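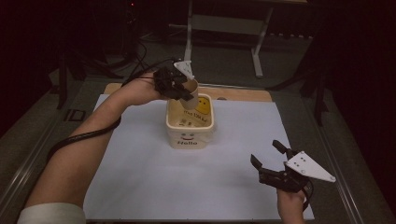
List archive > Small Storage & Desk Tidying

Subject: Re: tubs for the craft table, which ones do you keep?
From: Solveig Haugland

Hi all,

Gerd wrote:

> I have gone through the cupboard and I'm down to the last shelf, which is
> all tubs and boxes with no lids. I'd like to keep a few for sorting small
> stuff on the table (beads, buttons, paper clips, the kids' game pieces) and
> give the rest away. What shape do people like? Mine are mostly the tall
> round kind and I find I can never get at the bottom of them. Also, does
> anybody put something down on the table first? I lose half the beads to
> the floor every time.
>
> Gerd Kasten

Oh Gerd, you've asked my favorite question! Square ones, please, square every time. The photo at the top has the sort I mean, the cream plastic tub with the smiley face and "Hello" on the front. It has rounded edges too, and I'm very fond of that in a sorting tub. Beads get wedged in a sharp corner and you end up digging for them with a fingernail, but in a rounded one you can sweep them up with one finger.

And look inside it, there's another face, a yellow one, on the far wall! I love a tub with something printed on the inside. My two youngest will put their game pieces away for a face and for no other reason I've ever found. We have four tubs on our table now and each one has a different sticker on the inside wall, so the kids know that the dice go to the frog and the buttons go to the moon. It works much better than the labels I used to write, which were all on the outside and faced the wrong way half the time.

As for the tall round ones, I'd give them all away except one for pens. I had a whole set from Brikum, lovely colors, and I fought with them for years before I passed them to my sister (she keeps knitting needles in them and is perfectly happy).

Now, paper cups! If you don't have any in your sorting kit, get some. A small one is the best scoop and pourer there is. You fill it with whatever you've sorted, hold it over the tub and tip. If you pinch the rim a bit it makes a spout, and for seed beads that's worth more than any of the little funnels I've bought. I keep a stack of the plain ones and write on them in pencil, so a cup that's half sorted can sit overnight and I still know what it was meant to be. A pack of 100 has lasted us since last October and there are plenty left.

Yes to putting something down first, and please make it paper. A big sheet, big enough that the tub and both your hands are well inside it. I tried a towel (beads stick in the loops), a tray (too small, and noisy) and one of those felt mats from Hamann, which is nice for sewing but a bit fuzzy for anything tiny. White paper wins for me. You can spot a dropped bead right away, apart from the white ones, and for those I flip over to a sheet of brown wrapping paper. Best part comes at the end, when you lift the two long sides, let everything roll to the middle and slide it straight back into the cup. I buy mine on the roll and tape down the corners.

If your table has some kind of raised strip at the back, leave it alone! I clamped a thin piece of wood along the back of mine after the great button disaster (39 recovered, 43 on the card, and the missing ones are under the radiator to this day).

One thing I'd love to hear from the rest of you is what you do about stacking. Square tubs with sloping sides nest beautifully when they're empty, but full ones won't stack without lids, and I've run out of shelf. Someone here mentioned Mesel lids a while back and said they fit up to a certain width, but I can't find the message. Was it you, Gerd?

And if you're giving away any square ones after all, I'm first in line!

Solveig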